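Catent Hand Gripper: Finger Link Fault FAQ

Last updated in July. Maintained by the hardware desk at Nustov. If your question isn't covered, write to Igor Štěpánek (hardware) or Hammad Mughal (recordings and data).

What is the fault?

On some Catent hand grippers, the left finger can lag behind the right when you squeeze the trigger. The bushing in the left link works its way out of its seat, the link gets side play, and the two pads no longer meet in the middle. In the worst case the finger sticks partway and then snaps shut when you squeeze harder.

Who found it?

An operator at the Durrani site reported a pinched fingertip in the spring. She had reached in to straighten a ladle while the gripper looked stuck, and it let go. The skin wasn't broken, but we treat it as a safety report. Two more sites then wrote in with sticking fingers and no injury.

Which units are affected?

Units with a serial number below 3377. The number is printed on the label inside the battery door. From 3377 on, the bushings are held in with a retaining compound and the links come from a different mold.

If the label is missing or you can't read it, treat the unit as affected.

Does the fault affect the robot arms?

No. The arms at Senmont use the same pads but a different linkage, and their fingers are driven by a closed-loop motor. A lagging finger there trips a position error and the arm stops. The hand gripper has no motor and no sensor on the link, so nothing stops it except the person holding it.

What should I do before each session?

Open and close the gripper ten times with nothing between the pads. Watch the pads from the front. They should start together and touch together. Then hold the left link between thumb and forefinger and try to rock it sideways. You should feel no click.

If it passes, carry on. If it fails either check, tag it and put it in the red bin.

Can I push the bushing back in and keep working?

Please don't. Several people have done this, and it seems fine for an hour or so. The seat is already worn by then and the bushing will come out again, usually under load. Tagged units have to go back to Igor.

Can I still record while I wait for the replacement?

Yes, with a unit that has passed the check. Use the light-object list only: spoons, strainers, spatulas, empty cups, sponges. Leave out full bottles, cast iron, and anything with a blade or a point. The load limit on affected units is 225 grams until they have been refitted.

What if the gripper sticks in the middle of a task?

Release the trigger all the way. Keep your free hand away from the pads. Lay the gripper down on its side with the object still in it if you have to, and wait until the fingers are open before you touch anything. Then stop the recording and mark it "stuck" in the log.

Do not squeeze harder to free it. That is how the Durrani pinch happened.

The strainer keeps slipping out. Is that the same fault?

Maybe, but check your approach first. Round rims and thin handles slip easily if one pad arrives before the other, and that can come from a crooked approach as well as from a bad link. Start with the fingers wide open and with a pad on either side of the object before you begin to close. If the object gets shoved sideways every time, and always in the same direction, do the rocking test again.

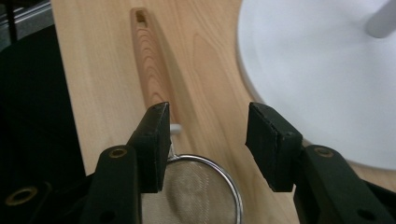
The pads are scuffed. Do they need to be replaced too?

Scuffs and small scratches on the rubber are normal wear and have no connection to the link fault. Replace a pad if it has lifted at the seam, if a piece is missing, or if it turns on the finger. Pads are a site-level repair and you don't need to send the gripper in for them.

What about recordings made with a faulty unit?

Hammad has gone through the backlog from the affected sites. Episodes where the left finger visibly lagged have been pulled from the training set. They aren't deleted -- they sit in a separate folder, and we use them to test whether a lag can be picked up automatically.

If you remember a session that felt wrong, send him the session name and a line on what you noticed. You won't lose credit for the hours.

How long does the refit take?

The work itself takes 35 minutes per gripper. Both links are replaced, the bushings are bonded, and the unit rests overnight before testing. With shipping, expect to be without it for a week. Sites that have only two grippers can ask for a loaner.

How do I know a unit has been refitted?

It comes back with a green dot next to the serial label and a slip signed by Igor. A green dot without a slip doesn't count. Call us if you get one.

After a refit the normal load limit applies again. Keep doing the check before each session anyway.

Do I have to report it if nobody was hurt?

Yes. Sticking, side play, pads that don't meet, a bushing on the floor: all of it goes on the form. It asks for the serial number, the object you were handling, and what the finger did. Photos of the link help but aren't required.

For any injury, even a small pinch, tell your site lead the same day and fill in the injury form as well.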